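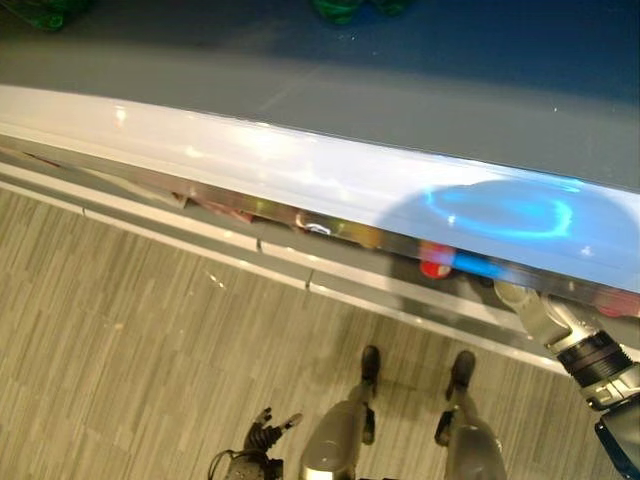

Blue-gray countertop with a glossy white front edge.

Trudirik Pickle Swap: Frequently Asked Questions
Last updated 2nd September

What is the pickle swap?
You bring jars of things you pickled or fermented at home, and you go home with jars other people made. No money changes hands. Last time we had forty jars on the table, and I'm still working through a turmeric cauliflower that I think about at breakfast!

Do I have to be any good at this?
Not at all. Plenty of people come with their first jar of dill cucumbers (mine were soft and far too salty, and someone still took them home and used them in potato salad). If it smells right to you and you'd serve it to a friend, bring it.

What counts as a pickle?
Vinegar pickles, salt ferments, kimchi, sauerkraut, chutneys, pickled fruit. We say yes to hot sauce if it was fermented. Jam gets its own swap in February, so please save it for then.

How many jars can I bring?
Up to seven. Small jars are great and tend to go first — people like to try more kinds.

How do I label a jar?
Write what's in it, the day you made it, and whether it needs to stay in the fridge. List every ingredient, down to the fish sauce and the mustard seed. Masking tape and a marker work fine. Tape comes off in the wash, and the next person will thank you.

What is the Kordestani jar everyone asks for?
A mixed vegetable torshi that Bijan Amini brings every fall. Cauliflower, carrot, celery, eggplant, garlic, lots of dried herbs and a good sharp vinegar. He calls it Kordestani on the label, so we all do too. It wants a couple of months in a dark cupboard before you open it, and yes, waiting is hard. He is happy to talk you through it if you catch him near the tea.

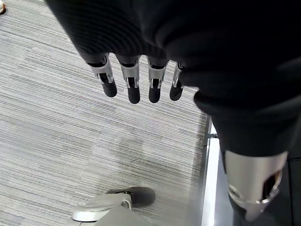
Trudirik Notes, No. 7

How much salt should I use for sauerkraut?
Two percent of the weight of the cabbage is a lovely place to start. Weigh the cabbage after you trim it and take the core out, then do the math on that number. Spoon measures will let you down here, as a spoonful of coarse salt can weigh much less than a spoonful of fine.

My brine went cloudy. Is it ruined?
Probably not! Cloudy brine is normal in a salt ferment, and so is a bit of white sediment at the bottom. Fuzzy mold, in any color, means the jar goes in the trash. Slimy vegetables or a rotten smell mean the same.

Can I bring home-canned jars?
Only high-acid ones, made from a tested recipe with the vinegar left exactly as written. Please don't bring canned garlic in oil or plain canned vegetables. We'll have to turn them away, and we hate doing that.

Do I need a real crock?
Nope. A clean wide-mouth jar and a small glass weight will take you a long way. Several of us have the Mollus crock and love it for big batches, but it's heavy even when empty, and it takes up a whole shelf. Borrow one before you buy.

Where do the empty jars go?
Back to the swap, washed, with lids if they're still in good shape. Larnedetti, the deli on the corner, also saves its big olive jars for us — ask at the counter and say you're with Trudirik.

Can I bring my kids?
Please do. There's a tasting plate with crackers, and the pickled grapes are usually gone before the grown-ups get to them.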